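Home life > Clothes > How to fold a jumper

March 16, 2019
By Imre Hajdu

When you pull a jumper off over your head, it usually lands in a heap. The sleeves go one way, the middle goes another, and some of it may be inside out. A heap takes up a lot of room in a drawer. It also gets creases. Folding turns the heap into a flat shape with straight sides, and flat shapes stack.

A striped top is a good one to learn on. The stripes work like the lines in an exercise book.
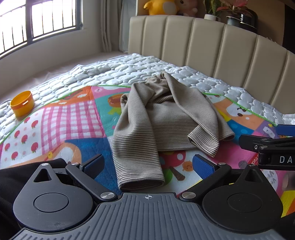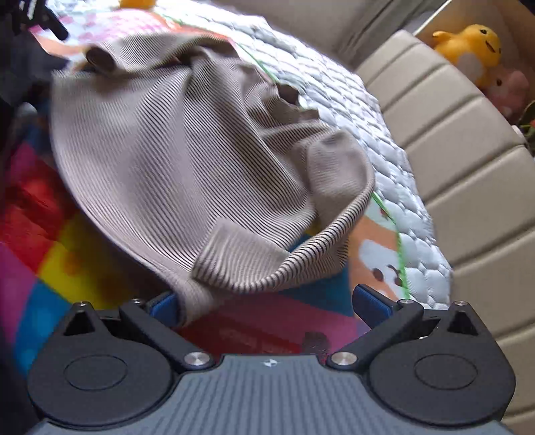 What is a knit?

Most clothes are made of either woven cloth or knitted cloth. A school shirt is usually woven. Its threads go over and under each other, in two directions, and the cloth hardly stretches. A jumper is knitted. Its yarn is bent into rows of small loops, and each row of loops is pulled through the row before it.

Loops can open and close. Pull gently on a knitted sleeve and the loops get wider. Let go and they go back, or nearly back. This is why a jumper can go over your head without a zip. It is also why a jumper should be folded and not hung up. On a hanger, the weight of the jumper pulls on the loops all day, and the shoulders can end up with a bump at each side.

What is ribbing?

Look at the end of a jumper sleeve. The part that grips your wrist is called the cuff. On many jumpers it has thin ridges running along it, with little valleys in between. These ridges are ribs. Ribbed knitting is extra stretchy. The valleys open out when your hand goes through, then close up again around your wrist and keep the cold out.

I once counted the ribs all the way round the bottom of my old school jumper and got to 306. It took two tries.

Getting ready

You need a flat place that is bigger than the jumper with its arms out. A bed is good, and so is a play mat or a clean rug. Move toys and pots out of the way first. If the bed is very soft or bumpy, put something smooth on top of it, like a mat or a big towel.

Now find the two cuffs. Hold one in each hand and lift. Most of the heap will fall open by itself. If a sleeve is inside out, reach down it from the shoulder, take hold of the cuff and pull it back through.

Folding it

1. Lay the jumper face down. The neck should point away from you.

2. Smooth it with flat hands, from the middle out to the sides. Do not tug. If there are buttons, do them up before you turn the jumper over.

3. Fold one side in towards the middle, sleeve and all. Then fold the sleeve back down so that it lies along the body of the jumper.

4. Do the same with the other side. The jumper is now a long, thin rectangle.

5. Fold the bottom edge up to the neck. For a small drawer, fold it once more.

6. Turn it over.

If the jumper has stripes going across, check them at step 3. The stripes on the folded part should run up and down the drawer the same way as each other — if they bend, there is a crease hiding underneath. Open that side out and smooth it again.

Why do creases happen?

When cloth is squashed for a long time, the fibres inside it bend and begin to stay bent. Warmth and damp make this happen faster. A jumper left in a heap for a few minutes will shake out smooth. One left at the bottom of a bag for a week may need washing or a warm iron, and the iron is a job for a grown-up.

Wool and cotton behave differently here. Wool is springy and loses many of its creases if you leave it flat overnight. Cotton holds on to them.

How many fit?

Try this with a grown-up's permission. Drop your jumpers into a drawer in heaps until it will only just shut. Take them out, fold them all, and put them back. Write down both numbers. Thick jumpers and thin jumpers give different answers, so use the same ones each time.

Words to know

Cuff: the end of a sleeve.
Rib: a raised line in knitted cloth.
Yarn: a long, soft thread used for knitting.
Woven: made of threads that cross over and under.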